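Does the Kitchen Scoop Lie? Measuring Sugar by Volume and by Weight
Student project report, Food and Household Science
Radek Koubek and Emília Hudec

1. Why we did this

Our course book says that a cup of sugar is a cup of sugar. The recipe cards in the school kitchen say the same. We both bake at home, and we had our doubts, mostly because the same cookie recipe came out flat at Emília's house and thick at Radek's. The usual answer is "ovens vary." Maybe they do, but people say that about every failed cake and we have never seen anyone check.

The claim we tested came from a leaflet for the Undard measuring set. It says that leveled scoops are "as good as a scale for everyday baking." There is no source given for this and no number either. What does "as good as" mean? We wrote to the address on the leaflet in April and have had no reply.

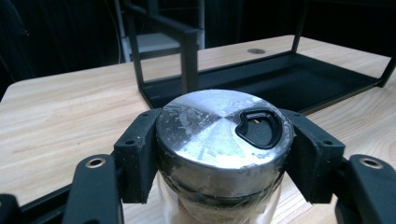 Last changed: November 22, 2025

2. What we read first

There is plenty of writing on this subject and most of it repeats itself. Food blogs say to weigh everything. Older cookbooks hardly mention a scale. Neither side shows much evidence. We found one handout, from the Tinodska evening baking course, that gave a table of cup weights for white sugar, brown sugar and flour. The numbers were given to the gram, which made us suspicious right away. A table like that only works if every person fills a cup the same way, and the handout didn't say how the cups had been filled.

We also asked our teacher for the source of the number in the course book. It came from an earlier edition of the course book.

3. Method

We used one measuring cup from the Undard set and one digital scale, the Bustard model that the school owns. The scale was checked with a known weight before each session. We tested three ways of filling the cup:

Dip: push the cup into the bag and level it with a knife.
Spoon: fill the cup with a tablespoon, then level it.
Tap: fill by spoon, tap the cup twice on the table, top up and level.

Each filled cup was emptied into a bowl and weighed, and the person filling was not allowed to see the display. We made 47 usable measurements in total. Another 6 were thrown out, four for spills and two that were written down without saying which method had been used. We know that throwing out results can look bad, so they are listed in the appendix with the reasons.

White sugar and plain flour were tested with all three methods. We had planned to do brown sugar too, but it was sold out at the store we use, and by the time we got some there was only one session left. The brown sugar results are too few to say anything and we have left them out of the discussion.

4. Results

For white sugar, the method made very little difference. Tapping gave slightly heavier cups, but the gap was no bigger than the gap between the two of us using the same method. On this point the leaflet may be right, though we would like to see it tested by more than two people.

Flour was another matter. Dipped cups were always heavier than spooned ones, and in the worst case a dipped cup was up to 15 percent heavier. A recipe with three cups of flour would then have nearly half a cup too much in it. Radek dips at home and Emília spoons, so this could explain the cookies. It could also be the ovens. We did not test the ovens. 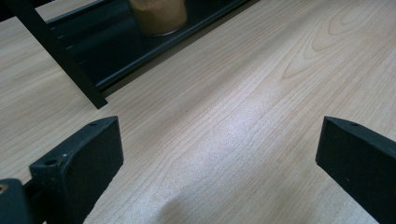 Fig. 2. Tabletop with light wood grain.

5. Problems with our own work

We don't fully trust our results and neither should the reader.

First, two people is a small group. We also knew what we expected to find, and it is hard to spoon flour fairly when you are hoping for a light cup. Second, the bag of flour settled between sessions. The first cup from a fresh bag was often the lightest, and we only noticed this halfway through – after that we stirred the bag each time, so the early and late numbers don't match as well as they should. Third, the room was damp on some days and we had no way to measure that.

We were also asked in class whether the scale itself was any good. It agreed with the known weight each time. That shows it was right at one point on its range and not much else.

6. What others said

Mrs. Lyons, who teaches the class after ours, told us she has baked by cup for years with no trouble. We believe her. A person who always uses the same cup in the same way will get much the same result, and will fix the dough by feel if it looks wrong. Our question was about following a recipe written by someone else, who may fill a cup quite differently.

7. What we would change

More people, above all. We would like at least one group who had never baked before, and they should get only the words on the recipe card with no help from us. We would keep the flour in one wide bin and stir it before every cup. We would also buy the brown sugar early.

The full project cost us 287 crowns, nearly all of it for flour and sugar. The flour was sifted afterward and used for bread, which was weighed.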